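Speaker notes – gripper slip on the plate task
Trarnstead meet-up, July 16, 2023

12 shares | 3 comments

Slide 1. What went wrong
Say who we are: the Ciltance bench group. The job is simple to state. Two arms, plates on a table, plates end up in a rack. On run 1483 the arm closed on a plate, lifted, and let go early. The plate hit the rack and the rack moved. The arm carried on as if it still had the plate.

Slide 2. The bench
Leave this one up while people find seats. Point out the dish rack near the open fingers, the green and pink plates behind it, and the second arm on the far side. Mention that people do stand at this table, so a dropped plate is a safety matter – a small one, but we log it.

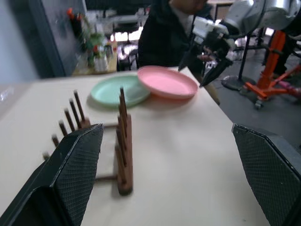
Slide 3. The fault
The grip check ran once, 400 ms after closing. The slip came at 600 ms. Nothing looked again after the first check, so the log said "held". Read the log line out slowly.

Slide 4. What we changed
The check now repeats until release. If grip is lost, both arms stop and wait for a person. We went through the old logs and found 4 more runs with the same pattern, all marked as good. Those marks have been corrected.

Slide 5. Still open
Finger pad wear – no figures yet. Take questions here.

3 comments | Share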